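## Storage notes: plain grey bins for mixed household items

The changeover to open grey bins in the Ditton store is complete. The old lidded crates went out in November, and the shelving on the long wall has been re-pitched to suit. This item sets out how the bins are to be filled, labelled and cleaned, and replaces the half-page that was pinned inside the cupboard door.

### Sizes and shelf spacing

Two sizes are in use. The standard bin is 62 cm long and takes most mixed household items. The short bin is for single categories such as cutlery or sponges. Both are rectangular and open at the top. They don't stack when full, and should not be made to. Shelf spacing has been set so that a hand can reach over the front wall without the bin being pulled out. If you find yourself dragging a bin forward to see into it, the shelf above has been dropped a notch and wants putting back.

There are 129 bins on the register, counting the ones at Emden. Sumaiya Matubbar holds the register and will issue a new number when a bin is replaced. Old numbers are not reused.

### What goes in a mixed bin

A mixed bin holds a small collection of unlike things: a few items from the kitchen, a few from the bathroom shelf, perhaps something from a desk drawer. The working limit is 20 items. Above that the bottom layer can't be seen, and things are put back on top of other things until the list on the card no longer matches the contents.

Heavy items go in first and lie flat. Tall items lie down along the back wall. Soft items such as cloths go in last, folded, and should not be used as packing between hard ones. They hide whatever is underneath, and small objects get carried off inside the folds.

Do not put the following in a mixed bin:

- anything with a blade, sheathed or otherwise
- opened food, or packets with a torn corner
- glass thinner than a tumbler
- batteries outside their holder
- liquids, unless the cap is taped

Bottles that have been emptied and rinsed are fine. Leave the cap off overnight before storing them.

### Cards

Each bin has one card, clipped to the outside of the short wall. The card gives the bin number, the contents and the initials of whoever last changed them. Use pencil. The Trurkeo card holders grip better than the previous ones but will mark the wall if slid sideways — lift them off instead.

Cards are not to be dropped inside the bin. Several came back from Emden that way, and two had been filed under someone else's number.

### Wear and cleaning

The older bins show scratches and pale rub marks on the floor. Wear of this kind is expected and is no ground for replacement. Run a thumbnail across the mark. If the nail catches, the scratch is deep enough to hold dirt and the bin should be moved to dry goods only. If it doesn't, carry on. 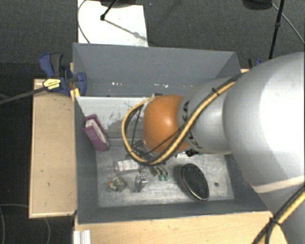

Can a badly scuffed bin still be used for kitchen items? Only if the nail test is passed and the floor wipes clean with a white cloth; otherwise mark the card DRY and move it to the lower shelves.

For routine cleaning use warm water and a little washing-up liquid. Wipe the walls from the top edge down, then the floor, then the corners with a folded cloth. Dry with a second cloth. Scouring pads are the main cause of cloudy patches on floors and have been taken out of the cleaning box. Please don't bring them back in.

Sticker residue should be softened with cooking oil, left for 4 minutes and rubbed off with a dry cloth. Wash afterwards, or the next label won't hold. The solvent on the high shelf is for the metal racking and must be kept off the bins.

### Working surface

Bins are to be sorted on a table, never on the floor. Set the bin square to the table edge with the long side facing you. Take everything out before changing the contents, check each item against the card, and put it back in the order given above. A full sort of a mixed bin takes around 20 minutes the first time and a good deal less once the card is right.

Grit under a bin will mark the table as well as the base. Brush the table down first. The Sampaio brush hangs on the end of the racking and should go back there.

### Outstanding

- The short bins at Emden still have the old numbering. New cards are printed and waiting to be collected.
- The top shelf at Ditton is to stay empty until the brackets have been changed.
- Two bins are out without a signature in the book. If either is with you, add your initials next time you are in.
- Spare card clips are in the tin by the sink. Tell Sumaiya when the tin is down to the last handful.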